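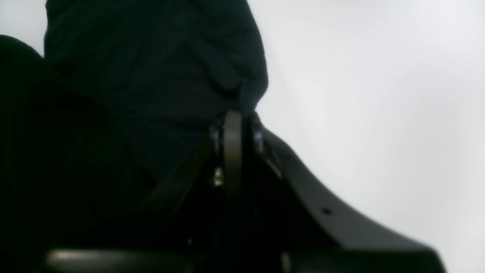
What is the best way to fold a pair of pants so they don't take over the drawer?

Lengthwise first, one leg laid on top of the other, and then in thirds from the hem up. Start there, and most of the other decisions about the drawer get a lot easier.

I came to this subject sideways, as I suppose most people do. We had moved to a smaller house in Erside, one of those narrow places with lovely windows and no closets worth mentioning, and everything that had once hung on a rod now had to go somewhere flat. I have a tall dresser from the old Prendergast furniture store (it closed long before I got there, and the dresser came to me with a family of mothballs in the bottom drawer), and it holds a surprising amount if you treat it with respect. I did not treat it with respect. For most of our first winter I stuffed it, leaned on it, and then complained that I had nothing to wear.

My conversion happened on a rainy afternoon when I was hunting for one particular pair of cotton pants and had to take out every other thing I owned to find them. I spread it all over the bed, sat down in the middle of it with a cup of tea, and decided that since it was out, it might as well go back in properly. That took me until supper, and I enjoyed it far more than I'd like to admit!

A table makes the whole business easier. A bed gives under your hands, and the fabric slides around and picks up lint from the blanket, so I moved to the kitchen table after that first day and have never gone back. You want a smooth surface, wiped and dry, and long enough that the legs can lie out straight. Mine is 30 inches deep, which suits everything but my tallest son's jeans (those hang over the end like a dog's tongue, and we manage).

Cotton work pants and khakis are the ones to learn on. They have enough body to hold a crease, they forgive you when you get it wrong, and they come in those good plain colors, the olives and tans, that look so handsome in a row. Hold them up by the waistband, give them one good shake, and bring the two legs together so the seams sit one over the other. Lay them down sideways in front of you. Now take an end in each hand and give a gentle pull, just enough to persuade the cloth to lie in a straight line, and smooth from the waist toward the hem with the flat of your palm.

The waist end will always be the wider and lumpier of the two. There are pockets in there, and a zipper, and that curved bit of the seat that wants to poke out in a triangle. Tuck the triangle in and you have a neat long strip. Leave it out and the finished bundle will have a little flap on it forever. As for a hem corner that slips down below the other one, tug it back level before you go any further, because a crooked hem only gets more crooked with every fold you put on top of it. Small wrinkles along the leg I leave alone. They're cotton pants, and I am going to sit down in them.

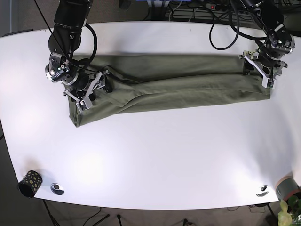
From a long strip to a tidy bundle

Once the strip is lying straight, bring the hem up toward the waist and stop about two inches short. Then fold in thirds, pressing lightly each time. What you end up with should stand on its own edge for a moment before it topples, and if it does, it will stand very nicely in a drawer with its neighbors to hold it up. I fit 8 pairs across the front of mine, olive at one end and navy at the other, and I can see every one of them without lifting a thing.

Heavier fabrics want fewer folds. Corduroy and lined pants I fold in half and leave at that, flat on a shelf. Linen I roll, loosely, and then iron anyway.

If your drawers are deep, a divider helps the row stay upright when half of it is in the wash. I use the Nulon ones, plain and springy, though a shoebox with the lid off did the same job for me all through that first spring. My sister-in-law, over in Demumska, uses bookends and swears by them.

Put the freshly washed pairs in at the back of the row and take from the front. It keeps the whole lot in rotation, and a few times a year you'll find a pair that nobody has reached for in months, which can go in the bag by the door.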